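Emura Fold-Up Grocery Tote, reviewed after a winter of shopping

Posted 16/03/2023

I have owned more reusable grocery bags than any one person needs. There is a hook on the back of my pantry door that gave up under the weight of them last year, and I still bought another one in the fall, so take everything I say with that in mind. The Emura tote came home with me because my old canvas bags had gotten stiff and a little sour smelling, and because I was tired of leaving them in the car and remembering only when I was already standing in the checkout line.

So, the Emura. It's a nylon bag that folds into its own pocket, and when it's folded up it takes less room in my coat than my gloves do. I got the set of 3 in the plain navy. They come in a paper sleeve with a small card of care instructions (cold wash, hang to dry, no iron), and there was no chemical smell at all, which I can't say for the Kivi bags I bought a while back. Those had to live on the porch for a week.

I used the Emura totes for every shop from the first week of February on, plus library runs, and one very silly trip where I carried home a bag of potting soil. The seams held. The bottom seam is stitched twice and the handles run all the way down the sides and underneath, so the weight of a heavy load sits on the strap itself. With a ten-pound sack of potatoes in there the handles do dig in a bit. They're wide enough, but they bunch up in your hand when the load is heavy, and I'd have loved a bit of padding. My sister-in-law has the Flisine tote with the foam grips and I admit I was jealous of it the whole way across the parking lot.

I should say what I was comparing it to, which for most of us is whatever the store hands over. I have a drawer of those too, and some of them are quite cheerful.

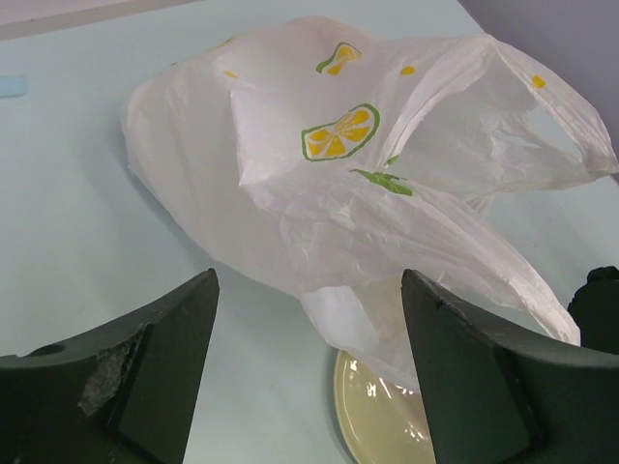

A thin plastic carrier with lemon slices on it. Pretty, but I wouldn't trust one with potatoes.

Now for folding, which is where these things win or lose in my house. The Emura folds in thirds lengthwise, then rolls up from the bottom, and then you turn the little pocket inside out over the roll. The first few times I ended up with something like a badly packed sleeping bag. By the second week I could do it while talking on the phone. The pocket closes with a snap — a good firm one, metal, and it hasn't come open in my coat yet. I did find that if you fold it with even a little dampness inside, it comes out smelling like a gym bag, so let it dry first. I learned that one with a leaky carton of strawberries.

Washing has been easy. I put all of them through the cold cycle with the dish towels and hung them over the shower rod, and they were dry before bedtime. The color hasn't faded. There is one pulled thread near the top edge of the bag I use the most, where it caught on the cart, and it has stayed the same size since.

The shape is my one real grumble. The bag has no flat bottom, so it will not stand up by itself on the counter or in the trunk. Everything rolls. I've gone back to putting the eggs in the old Waltitance basket, which has a hard base and has never once tipped over on me, and using the Emura for everything else. If you mostly shop by car and have the room, you might be happier with a basket like that to begin with. If you walk or take the bus, the folding is worth a lot.

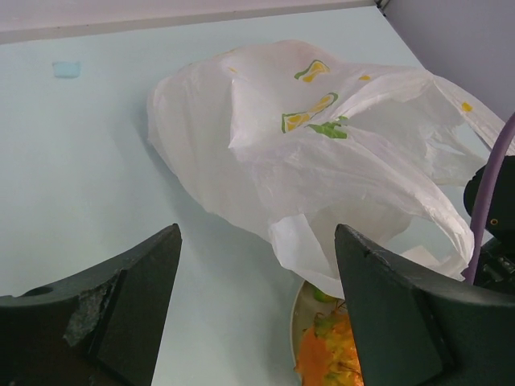 Does the Emura tote hold as much as a regular plastic grocery bag?
It holds more, and I usually fit nearly two of the store's bags' worth of groceries into one before the top gets hard to gather.

I paid a bit more than I'd have liked for the set, though I'd buy it again, and in fact I did buy one more for my mother's glove compartment, in the green. She says the snap is stiff for her fingers, so if you have sore hands, try one in the shop before you commit. The store near me also carries a larger size with a shoulder strap. I tried it on over my winter coat and it slid right off, so I'm waiting until it's warm enough for a sweater before I make up my mind about that one.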